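Get Involved | Open Days and Calls

6 min read

Wanted: people who set tables, for our robot open day

Hello! I'm Yu-na Koo, I run the visitor program at Nandorell, and I'm looking for people to come and spend an afternoon telling our robot what it's doing wrong. You'll be paid, you'll be fed, and you'll be home in time for dinner.

The open day is Tue 25 November, at our building on Skorkano Street (the old print works, green doors, go in on the parking lot side). We did a smaller one in May and it was lovely but chaotic. We let everybody in at once, the line for the one headset went out the door, and a very patient retired baker ended up explaining pie crust to three of our engineers for most of an hour. I'd like more of the baker and less of the line.

So this time there are two ways to come. The general visit is free, you just walk in after four, and there's nothing to sign up for. This page is about the other one, the participant sessions, which run from noon and which I need to fill properly.

What we do, quickly

Omo is our two-armed kitchen and table project. The idea is that it can clear, set and tidy a tabletop with ordinary things on it, the plates and vegetables and pot lids that people have at home. Most of the practice happens in simulation, on a computer-rendered table, and then we move over to the real arms in the room next door. You'll see both. The simulated side is what visitors in May liked best, which surprised me, I thought everyone would only want to stand near the real thing!

Who I'm looking for

Anyone who handles food and dishes a lot, for a living or not. Servers, line cooks, school lunch staff, caterers, grandparents who host every holiday, people with three kids and a small kitchen. I would also love some folks who are left-handed, and some who cook with limited grip in one or both hands, as our first group was pretty short on both.

You do not need to know anything about robots. If you work in robotics you're welcome at the general visit, but please leave the participant spots to other people. You do need to be 18 or older and okay with wearing a headset for short stretches (if headsets make you queasy, tell me, there's a version on a regular screen and it pays the same). Glasses are fine.

We have 82 spots. In May we had 257 people ask for far fewer places, so please don't wait until the week before and then write me a sad email - I will feel terrible and I still won't have a chair for you.

How your session goes

A session lasts 90 minutes with a break in the middle. You'll be in a group with one of our team, and it goes like this:

1. Sign-in and coffee. There's a short consent form. We record your voice and your hand movements during the tasks, and no faces. Read it, ask me anything, take your time.

2. Watch and grumble. You watch Omo work through some table jobs on the big screen and say out loud whatever comes to mind. "Why is it going for that first?" is a perfect comment. So is "my mother would have a fit."

3. You do it. At a real table, you do the same kind of job the way you would at home. No right answer. Please don't be neat on our account.

4. You drive. This is the fun one. You put on the headset and your own hands move the simulated ones, two black hands on gray arms, over a white marble tabletop. The layout I've been using to try things out has a tomato and a green fruit (I call it the lime) together on a round woven mat, with a blue plate over by the right hand. It looks like a ten-second job until you try closing somebody else's fingers on a tomato. Take as many goes as you like. I needed a lot.

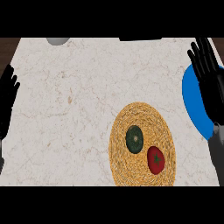 5. Talk it over. We sit down with sandwiches and you tell us what felt silly, what felt slow, and what you'd never let a machine near. Last time this part ran long every single time, so I've put in extra sandwiches.

What you get

A $90 gift card for the Kelmendi grocery stores, handed to you on the way out, even if you stop early. Lunch or a late snack depending on your slot. Parking is free in our lot, and if you come by bus, bring me the ticket and I'll pay you back in cash. You can also bring one guest to the general visit after your session, and kids are fine there as long as they stay with you.

A few practical things

The building is all on one floor and the tables go up and down, so sessions work seated or standing. The real arms hum a bit and there's a beep when they start up. If noise is hard for you, ask for the noon group, it's the smallest. Wear sleeves you can push up. Long hair tied back, please, for the headset straps. Leave big bags in the car if you can - our coat closet is a joke.

How to sign up

Stop by the front desk, or fill out the form on the Open Days page, and tell me three things: which time of day suits you, what sort of kitchen or table work you do, and anything we should know to make the day easier for you. A couple of lines is plenty. Please don't send a resume. I'll write back myself, normally within two working days, and if we're full I'll put you on the list for the next one.

Yu-na

Comments (4)

marcy_t: Did the May one with my sister. I dropped everything I touched in the headset and had a great time. Is the screen version on offer for the whole session or just the driving part?

Yu-na Koo: Hi Marcy! Whole session if you want it, just put it on the form.

Dell R.: I've been a banquet server for years and I have OPINIONS about how plates get cleared. Signed up for the noon group.

pottedfern: Can I come if I only cook for myself and mostly eat out of the pan?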